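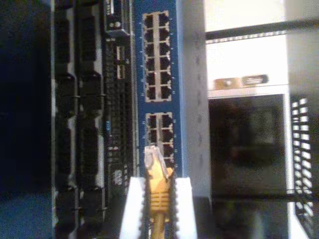
# Labelling the cables in a small office cupboard

Last changed 30 May 2018

These are the steps we use when we take over a cupboard with no labels in it. They suit a small office with a single cabinet. If you have several floors, do one floor at a time and keep a separate sheet for each.

Allow a full morning. The labelling is quick, but finding the far end of each cable is slow, and you will need to get under desks.

## What you need

- A label printer with 12 mm tape, black on white
- A cable tester with a separate remote end
- A pencil and a floor plan, printed large
- Hook-and-loop ties (no plastic zip ties)
- A torch
- A spreadsheet, or squared paper if you prefer

Wrap-round labels with a clear tail last longer than flags. Flags catch on things and come off when somebody pulls a cable past them. If flags are all you have, leave at least 18 mm of tape on each side so that the two halves stick to each other properly.

## Decide on the numbering first

Pick a scheme and write it at the top of the sheet before you print anything. Ours has three parts: a letter for the room, a number for the wall plate and a number for the socket on that plate. So C-04-2 is room C, plate 4, the second socket.

Don't put people's names on labels. Desks move and the label will be wrong by September. Don't use the name of the department either. At the Kevstead office we found nine sockets marked "Accounts" in what had been the post room for years.

Number the plates clockwise from the door. Always use two digits, so that the list sorts correctly.

## Draw the plan

Walk round with the floor plan and mark every wall plate, including the ones behind cabinets. Look above the ceiling tiles too if there are wireless units up there. Put a cross by any plate that is broken or painted over and come back to it at the end.

Write the new number on each plate in pencil as you go. The printed labels come later.

## Trace the cables

1. Tell everyone which room you are working in and for how long.
2. Plug the remote end of the tester into the first socket.
3. Go to the cupboard and try the patch panel ports in order until the tester responds.
4. Write down the panel port next to the socket number.
5. Note where the patch lead from that panel port goes. Follow it by hand. Don't trust the colour.
6. Move on to the next socket.

Never plug the tester into a live switch port. If a panel port is patched through, wait until the desk is free, unplug the patch lead, run the test and put the lead back in the same port.

With two people this goes much faster. One stays in the cupboard and the other moves the remote end. Use the phone, as shouting through the wall leads to mistakes between "five" and "nine".

If a socket gets no answer from any port, write "not found" and carry on. Try it again when the rest are done and there are fewer ports left to check.

## Print and fix the labels

Print a whole room at once. Each run gets the same text in three places: on the wall plate, on the cable behind the panel and on the panel itself.

Wipe the surface with a dry cloth first. On the cable, fix the label 19 mm back from the plug so that it can be read without bending anything.

Patch leads are different. They get moved, so label them with a plain serial number, the same at both ends, and keep what they connect in the spreadsheet.

## The sheet

One row for each socket, with these columns:

| Socket | Panel port | Patch lead | Switch port | Checked |
|---|---|---|---|---|
| C-04-1 | 18 | 031 | 7 | yes |
| C-04-2 | 19 | 032 | 8 | yes |
| C-05-1 | not found | | | no |

Print a copy, put it in a plastic sleeve and hang it inside the cabinet door. Write changes on the printed copy straight away and update the spreadsheet at the end of the week.

## Tidying up

Leave this until every label is on. Remove any patch lead with only one end plugged in. Tie the rest in small bundles, loose enough to slide a finger under the tie, and keep them clear of air vents and power leads.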